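Lista: cuidado-textil
Asunto: Re: Prenda exterior clara con cremallera oscura, plegado y arrugas
De: Tzu-hsuan Yau
Fecha: 20/10/2020

Hola, Siu-ming:

Contesto debajo de tus párrafos.

Siu-ming Huang escribió:
> Sigo con el problema de las marcas en la chaqueta gris claro. La doblo
> en cuatro, la meto en la caja Navell y al sacarla tiene un pliegue
> diagonal que cruza la espalda. Lavado a 40 grados, centrifugado normal.
> ¿Es cosa del lavado o del doblado?

De las dos cosas, pero en proporción distinta. El centrifugado fija arrugas finas y repartidas. Un pliegue único y diagonal sale casi siempre de doblar con la cremallera torcida: la cinta no cede como el tejido y tira de él en oblicuo. Baja el centrifugado al mínimo que permita la máquina y repite la prueba sin cambiar nada más.

> Su-chen Peng me dijo que la cerrara hasta arriba antes de doblar. Pei-shan
> Tseng dice lo contrario, que abierta del todo.

Yo la cierro, con el cursor a 4 cm del tope superior. Abierta del todo, los dos delanteros se desplazan por separado y hay que alinearlos otra vez en cada doblez. El orden que sigo:

1. Extender la prenda boca abajo sobre la cama, con la colcha bien tirante. Si la colcha hace bolsas, la prenda las copia.
2. Alisar desde el centro hacia los costados con la palma. No tirar del bajo.
3. Mangas hacia dentro, paralelas a la costura lateral.
4. Un doblez a lo largo y otro a lo ancho. El segundo, por debajo de la sisa.
5. Reposo de 10 minutos antes de guardar.

> ¿Plancha o vapor?

Vapor, por el revés y a cierta distancia de la cremallera. Consulta antes la etiqueta de composición: si hay membrana o forro termosellado, ni una cosa ni la otra. En ese caso, percha ancha y una noche colgada.

> La caja es la de Plostholm, no la Navell, me equivoqué arriba.

Entonces corrige también la altura. La de Plostholm es más baja y con la tapa puesta comprime el doblez superior. Guarda esa prenda sola o ponla encima de todo, nunca debajo de los vaqueros.

Queda pendiente lo que preguntó Pei-shan Yen en junio sobre el papel de seda entre capas. Lo he probado con una sola prenda y no tengo datos suficientes. En algodón grueso no aprecié diferencia; en tejido técnico claro, el pliegue quedó menos marcado, pero también había reducido el centrifugado, así que la prueba no vale.

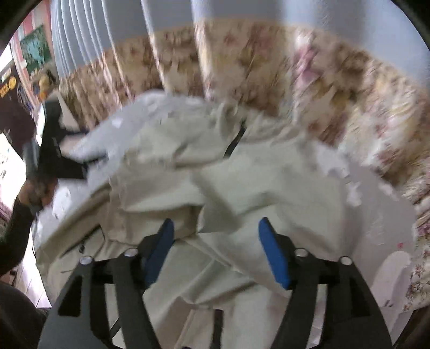

La repetiré con el centrifugado fijo y dos prendas del mismo tejido, una con papel y otra sin él, el mismo tiempo en la caja. Si alguien tiene ya resultados con papel sin ácido, que indique el gramaje.

Un saludo,
Tzu-hsuan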